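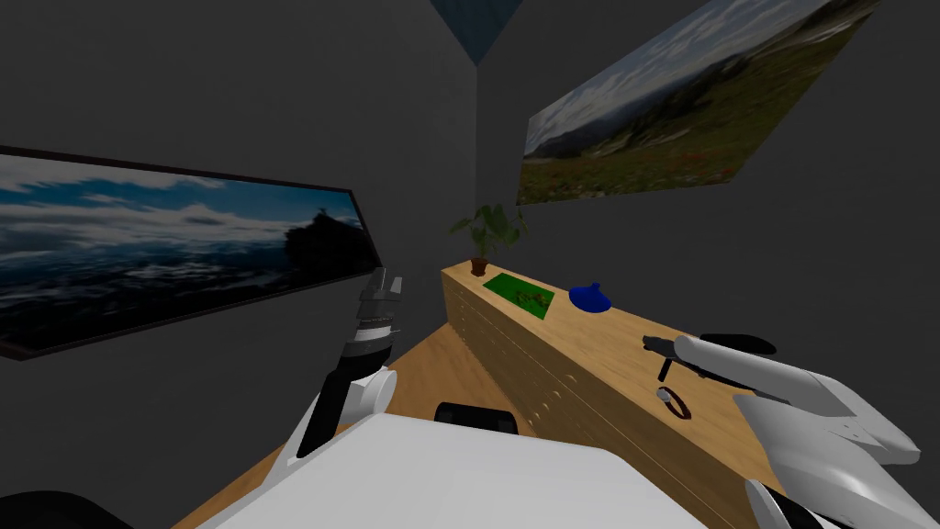
I spent nine years formulating toothpaste before I moved over to mouth rinses, and the question I still get most is why a tube that was fine in the lab goes runny in the store. My first real project was at Skirnow, a small oral care company in Dekirstead that made private label paste for drugstore chains. The lab was a plain room, and most of my day was spent on my feet at the bench. A long wooden counter and dark gray walls would have suited me fine, with a wide framed picture of clouds over dark country to look at while the mixer ran. I had white tile and a clock.

The paste was called Lisard. It was a silica gel with sodium fluoride, spearmint, and a cellulose gum to hold it together. The first batches looked good. We made them 2 kilos at a time and they came off the mixer smooth, with a clean ribbon on the brush. We put tubes in the warm cabinet and went on to flavor work.

By the third month the warm tubes were separating. You would open the cap and get a bead of clear liquid before any paste came out. It's called syneresis, and customers hate it. They think the product is spoiled. It usually isn't, but they bring it back anyway.
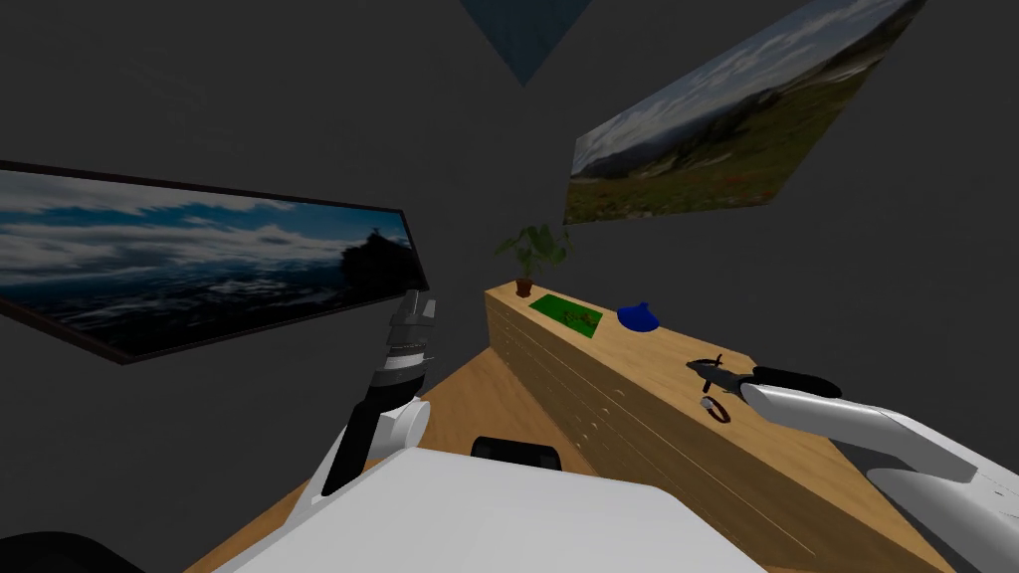
I blamed the gum first and tried three grades of it. Then I blamed the sorbitol. I was up to batch 406 before I looked properly at the order of addition. We were putting the gum straight into the water, where it clumped, and the clumps never fully hydrated. Wetting it out in glycerin first fixed most of the problem. A little xanthan took care of the rest.

Scaling up was another matter. The plant vessel held 700 kilos and pulled a weaker vacuum than ours, so the paste came out full of air and the tubes were underweight. We slowed the mixer and held the vacuum longer. The plant manager didn't like losing the time, and I didn't blame him.

The first order was 900 cases, sold through a distributor named Lapiņa. I bought a tube at full price the week it went on sale and left it in my car until the end of August. No liquid at the cap. The flavor had gone a bit flat, and I wrote that down for the next version.

Skirnow was sold a couple of years later and the new owners dropped Lisard. I kept my lab notebooks from home experiments but the company ones stayed behind. I have one tube left in a drawer, well out of date. Next time I'll write about flavor loss in plastic tubes, which took me a lot longer to understand.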